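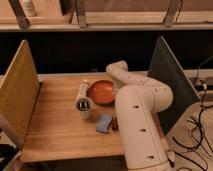 September 2026
By Naa Gbeho

Does food taste different when you change the color of the dish? Plenty of people will tell you it does. You may have heard that a red plate makes you eat less, or that a blue one makes dinner taste dull. Think of a round orange bowl on a wooden tabletop, like the one at the top of this page. Would popcorn from that bowl taste sweeter than popcorn from a white one? Maybe. But "maybe" is a long way from "yes," and I'd like to see some proof.

Your brain does use your eyes when you eat. Color a lemon drink red and some people will say it tastes of cherry. They aren't lying. The brain makes a guess before the tongue gets a turn, and the guess can stick.

So it isn't silly to think a bowl could do something similar. The trouble starts when people get too sure about it. A test might use only a few eaters, or eaters who have already worked out what the test is for. Someone tries it again with a bigger group, and the difference shrinks or disappears. The second test doesn't always get talked about as much as the first.

My neighbor Kofi Bawa swears his cereal is better in a yellow bowl. He also picked out the yellow bowl himself, and he likes it. How would he know which part is the color and which part is just having his favorite bowl?

You can try a fairer test at home. Get 12 friends or relatives and 2 bowls of the same size and shape, in different colors. Put the same crackers in both. Don't say what you're testing! Half the people should start with one bowl and half with the other — otherwise the first cracker may win just for being first. Ask each person to give both crackers a score from 1 to 7, and write it down before anyone talks.

If the scores come out nearly the same, that counts as a result too. If they come out very different, do the test again with new people before you tell the whole school.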